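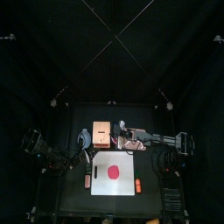
Getsemaní Ponce

# Recount (elections)

A **recount** is a second tally of the votes already cast in an election. I've been writing up voting terms for this wiki for a while now, and this is the one I get the most mail about, so let me take it slowly!

## Automatic and requested

Some places order a recount on their own when the margin falls under a set line. Others wait for a candidate to ask (and often to pay a deposit). My favorite small case is the Tavitz council race: 3968 ballots, a gap of 21 votes, and a challenger, Ertuğrul Özkan, who filed on 16th July with hours to spare. He gained two votes and still lost.

## Hand or machine

A machine recount feeds the same ballots through the scanners again. A hand recount puts people at tables reading each one, with observers from every side leaning in – slow going, and I love watching it. Tavitz did the whole thing by hand. Neighboring Mak only rechecked a batch of 686, and strictly speaking that's an *audit*. People mix the two up constantly (I did too, for years).

## Who pays

In Tavitz the deposit was 2000, refundable only if the result flipped. Mak charges nothing for an audit.

## See also

- Canvass
- Provisional ballot
- Tied election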